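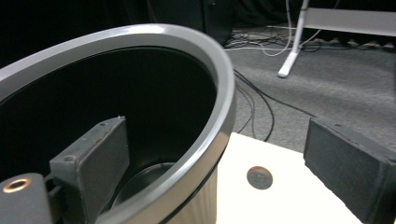 Fig. 4. Round bin, liner out.

5. Changing the liner

The Kalludia bin holds 18 liters, or one office birthday.

1. Lift out the old bag and knot it. Twice, if there was soup.

2. Look down inside. Pens that fall to the bottom stay there until someone does this step, so please be someone.

3. Take one fresh bag from the roll and shake it open away from your face.

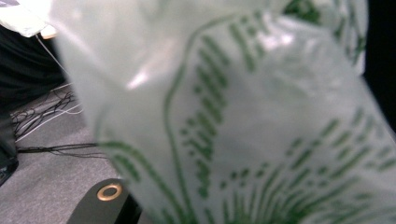

If it will not open, you are working on the sealed end. Turn it over and try again.

4. Lower the bag in and fold 8 cm over the rim, all the way around.

CAUTION: Do not use the Puston 26-liter bags. They fit the way a tent fits a cat. 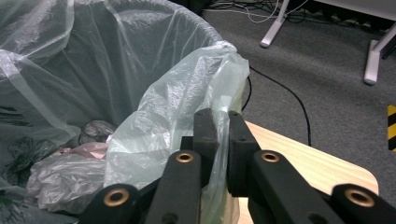 5. Press the folds flat and push the air out from the middle. A puffed-up liner will swallow one apple core and declare itself full.

NOTE: Liners are changed on Monday. To order another roll, see Chiến Mạc.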